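Parsa Open Day Suturing Recordings

README and data card
Maintainer: Pallavi Dwivedi, Dritemia
Recorded: November 19, 2021, Mendetti building, ground floor

This folder holds the recordings from the suturing bench at the Dritemia open day. Visitors watched an operator tie interrupted stitches with the two-arm robot, and some of them sat down at the console afterward and tried it. The bench recorded all day with the same setup we use for our regular sessions.
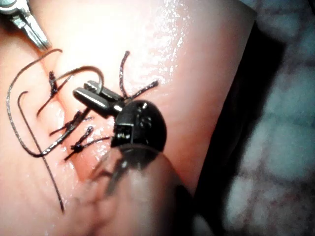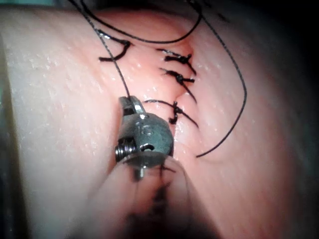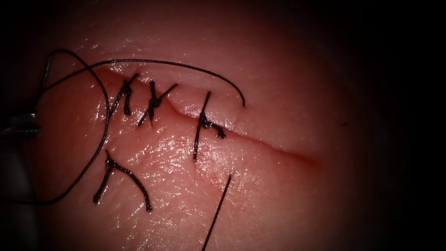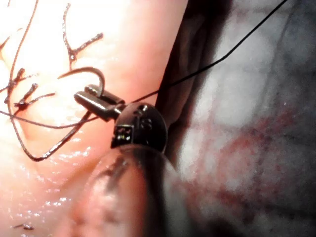 Suturing bench, open day. Tied stitches in black thread show in all four views; the curved needle is in the fourth.

What is in here

11 runs, numbered in the order they were recorded. A run starts when the operator takes hold of the controls and stops when they let go, so some are a full stitch from first bite to cut tails and some are a few minutes of a visitor learning how the clutch works. Run length varies a lot. Don't assume one run equals one stitch.

Each run has its own directory with:

video from 3 cameras (two wrist cameras and one fixed camera over the bench)
arm and gripper positions for both arms
console pedal events
a short text note typed by whoever was at the desk

The notes are uneven. The morning ones are careful. By late afternoon most of them are a single line, and one just says "see previous."

The demonstration

The open day had 3 stations on the ground floor: the suturing bench, a pick-and-place table run by Trolteck, and a corner with old instrument heads that people could pick up and move by hand. Only the suturing bench was recorded. Nothing from the other two stations is in this folder.

The talk at the bench followed the same order each time. The operator showed how the instruments open, close and turn, then picked up the needle, placed a stitch across the incision, tied it and trimmed the tails. After that came questions, and then a visitor could take the console if there was time before the next group. We printed 400 leaflets and ran out before closing.

The question that came up most was whether the robot was doing the stitching by itself. It was not. Every motion in these runs comes from a person at the console. There is no automatic behavior in the data, apart from the usual motion scaling and the limits that keep the arms from hitting each other.

The second most common question was about touch. The console on this bench gives no force feedback, and the operator judges tension by watching the thread and the edges of the cut. If you work on force estimation, keep that in mind: the pull on the thread in these runs is set by eye.

Task

Interrupted stitches on practice tissue, using black suture on a curved needle. The incision was already cut when the bench opened. We did not change the material between every run, so earlier stitches and loose tails can be on the surface at the start of a new one. Please check the first seconds of the video before labeling anything as the first stitch.

Some knots were tied away from the incision. The operator used those to show how a knot is thrown without having to worry about the wound edges. They are marked "loose knot" in the notes where the person at the desk remembered to do so. They should not be scored as missed stitches.

Cameras

The wrist cameras sit very close to the instruments. Part of the instrument shaft often covers the lower part of the picture and is badly out of focus. We leave it in. Cropping it out would also take away the tips in a good number of frames.

The fixed camera has the best view of the whole incision, but the light falls off toward the sides. An instrument that has moved to one side may be out of view for a while. The surface is wetted before use and gives strong glare, which we could not get rid of without dimming the lamp to the point where visitors complained they couldn't see.

Exposure was set once in the morning and left alone. Wrist video can look washed out when an arm moves under the lamp.

Timing

All streams share one clock. Video and arm positions line up well in every run except the first, where the fixed camera was started late. In that run the early part of the fixed video is missing, and the gap is not filled with blank frames. Use the timestamps and not the frame count.

Who was operating

Operator level is given in the run notes as "staff," "trained guest" or "visitor." Staff runs were done by people who use this console every week. Trained guests had used some kind of surgical console before. Visitors had not. We did not record names, ages or anything else about the people who tried the console, and there is no sound. The cameras point at the bench only.

Visitors were told that the bench was recording and could ask for their run to be dropped. Dropped runs were deleted the same evening and the remaining ones were renumbered, so the numbers have no gaps.

Known problems

Pedal events are doubled in a few runs. If two identical events have the same timestamp, keep one.

The clutch is used far more often in visitor runs than in staff runs. A model trained on everything mixed together will pick this up.

Thread gets in front of the wrist cameras. Long loose lengths loop across the view and can be mistaken for the working end. We tried to trace the thread by hand for one run and gave up partway. The partial trace is in the extras directory and should be treated as a rough draft.

Gripper closed does not mean thread held. The gripper value is the commanded angle, and there is no sensor at the tips.

There was foot traffic next to the bench all day. Small shakes in the fixed video are the floor.

Suggested use

The staff runs are fine as extra material alongside our regular sessions, which use the same file layout. The visitor runs are more useful for looking at how beginners move: where they stop, how they regrasp the needle, how much thread they leave on the surface. We would not use this folder alone to train or test anything. It is small, and it was recorded in front of a crowd.

Do not use these runs to make claims about surgery on patients. It is practice tissue on a bench.

Changes

First version: all runs as recorded, with notes.

February update: fixed the arm labels, which were swapped left for right in the position files. The videos were correct all along. If you downloaded the folder before this update, get the position files again. Spelling in the notes was left as typed.

Contact

Write to Pallavi Dwivedi through the Dritemia data desk and put "Parsa open day" in the subject line. Include the run number if you are reporting a fault. Requests for the regular bench sessions go to the same desk but need a signed form.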